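Section 4. Setting up your route handheld (Tremwood snack and drink routes)

Read sections 1 to 3 first if this is your first week. If you already have a login and a truck number you can start right here.

The handheld does your orders, deliveries, returns and end-of-day. Does not do payroll, does not do time off. Call the depot for those.

4.1 What you need before you start

Handheld, charged past half
Belt printer and one roll of paper
Route card (the yellow one, from the depot window)
Your driver number and the temporary PIN

No route card, stop. Don't borrow another driver's card to get going. The handheld ties the card to the driver number the first time it's scanned and the office has to clear it by hand.

4.2 First sign-in

1. Hold the side button until the Kulitz logo shows. Let go.
2. Wait for the beep. Can take a minute on a cold morning.
3. Enter your driver number. No leading zeros.
4. Enter the temporary PIN.
5. Pick a new PIN when asked. Type it again.
6. Scan the barcode on the back of the route card.
7. Check the route name at the top of the screen. If it's wrong, press Back, not OK.

Note: three wrong PINs locks you out till the office opens. Sign in at the depot the first time, not at your first stop.

Note: the old handhelds (gray, no side button) are still out on a couple of routes. These steps don't match them. Ask for the older sheet.

4.3 Pairing the printer

1. Turn the printer on. Green light, steady.
2. On the handheld go to Menu, Devices, Printer.
3. Tap Find.
4. Pick the printer with the same last digits as the sticker on its base.
5. Tap Pair and wait.
6. Print a test slip.

If there are other trucks loading next to you, you'll see their printers on the list too. Check the sticker. Drivers have run a whole stop on the next guy's printer and then gone looking for the invoice.

Test slip comes out blank: roll is in backwards. Flip it so the paper feeds from underneath.

CAUTION: Don't leave the printer on the dash in the summer. The battery swells and won't come out of the case.

4.4 Loading the route file

The route file has your stops, your price list and the promos. It goes up at 4:30 am. Before that you're getting yesterday's.

1. Menu, Route, Get File.
2. Stay on the depot wifi until the bar is full.
3. Look at the file number on the last screen. It should match the number on the whiteboard at the loading dock.
4. Tap Accept.
5. Scroll the stop list once, top to bottom. Stops marked with a star have a delivery window.

The file holds up to 260 items. Anything past that drops off the end of the list and can't be sold from the handheld. Seasonal items are usually the ones that go. If a store manager asks for something you know is on the truck and it won't come up, write a paper slip and turn it in with your end-of-day.
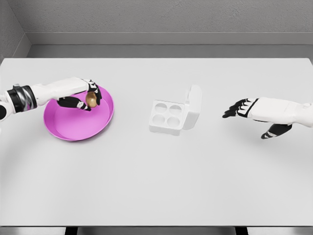
Changing the stop order is OK. Press and hold the stop, drag it, let go. The order only changes for today. To change it for good, fill out the form in section 9 and give it to your route supervisor.

Do not delete a stop. Skip it and pick a reason. Deleted stops don't show up on the supervisor's screen at all and the store calls in wondering where thier chips are.

4.5 Checking the truck against the load sheet

1. Menu, Load, Start Check.
2. Scan one case of each item.
3. Type the number of cases.
4. Go to the next item. The handheld saves as you go.
5. When finished tap Compare.
6. Anything in red is short or over. Get the loader to initial the sheet before you pull out.

Two people can't check the same truck with 2 handhelds. Whoever taps Compare last wipes out the other one.

Short on an item: take what you have, tap Short, enter the real count. Don't enter the load sheet count and plan to sort it out later. Whatever you accept at Compare is what you're signed out for, and it comes back to you at settlement.

Over on an item: hand it back to the dock. If the dock is closed, tap Over and leave it on the truck.

4.6 Making a delivery

1. Tap the stop.
2. Tap Arrive. Do this in the parking lot, before you go in. Delivery windows are judged off this time.
3. Do your shelf check and pull stales.
4. Enter returns FIRST. Menu, Returns, scan, count, reason.
5. Enter the delivery. Scan, count, next.
6. Tap Total.
7. Show the receiver the screen. Let them count if they want to.
8. Get the signature on the glass.
9. Print 2 copies. One for the store, one for your folder.
10. Tap Depart.

Note: returns have to go in before the delivery or the credit lands on the next invoice. Stores hate this and they will call.

Note: some Gendell stores take the invoice by email only. The handheld knows which. It will skip the store copy by itself, still print yours.

CAUTION: after the signature you can't edit the invoice. Wrong count after signing means a void and a whole new invoice, with a new signature. Receivers go on break. Count twice.

4.7 Drinks and deposits

Bottles and cans go under their own tab. Deposit is added automatically in the states that have one. Don't add it by hand.

1. Tap Drinks.
2. Scan the tray or the case, not the single bottle.
3. Check that the unit says CASE.
4. If it says EACH, tap it once to switch.

This is the most common mistake on mixed routes. One tray scanned as EACH bills the store for a single bottle. On chips it doesn't matter as much, the bags scan the same either way.

Cooler stock is the store's. Don't count it as returns unless it's past date.

4.8 Prices and promos

You can't change a price. You can pick a promo if the store is signed up.

1. On the item line, tap the small P.
2. Pick the promo from the list.
3. Tap Apply.

No P on the line, no promo. If the manager says they were promised one, get the name of who promised it, put it in the Notes box and bill at regular price. The office will credit it if it's good.

The March price list replaced the old fall one. If your screen still says FALL at the top of the item list, your file is stale, go back to 4.4.

4.9 No signal

The handheld keeps working without signal. Invoices are stored and sent when it's back.

Small cloud with a line through it = no signal
Small cloud, blinking = sending
No cloud = all sent

Don't turn the handheld off while the cloud is blinking. If it freezes, give it five minutes. Then hold the side button and the lower volume key together till it restarts. Stored invoices will still be there. Usually. Keep your paper copies untill settlement is closed.

4.10 End of day

1. Park and get on the depot wifi.
2. Check there's no cloud on the screen.
3. Menu, End of Day, Count Truck.
4. Count what's left, same as 4.5.
5. Enter cash and checks seperately. Coins too.
6. Tap Settle.
7. Print the settlement slip.
8. Slip, cash and folder go in the drop bag. Write your route number on the tag.
9. Put the handheld in the charging rack, screen facing out.

If settlement is off by a little, the screen lets you close with a reason. If it's off by more, it won't close and you need a supervisor code. Don't keep recounting till it matches. Call.

Stales go in the Were bins by the back fence, bags closed. Not the dumpster.

4.11 Error codes you'll see

Code 12. Card not read. Wipe the barcode and try again.
Code 31. Printer lost. Turn it off and on, then redo 4.3 from step 3.
Code 40. Store not on route. You tapped the wrong stop, or the store moved to another driver. Call before you unload.
Code 77. Clock is wrong. Get on depot wifi, it fixes itself.
Code 90. Memory full. Old invoices haven't cleared. Don't delete anything, bring it to the office.

Any other code, write it down with the time and the stop.

4.12 Who to call

Handheld and printer problems: Asmaa Shehata, route systems, extension 269. From 4 am till the last truck is in. Leave the driver number and the code on the message.
Route changes and supervisor codes: your own supervisor.
Missing product: loading dock.

Lost or stolen handheld, call route systems right away, even in the middle of the route. They can lock it from the office. Finish your stops on paper slips (back of the folder) and key them in when you get a spare.

Next: Section 5, New stores and one-time stops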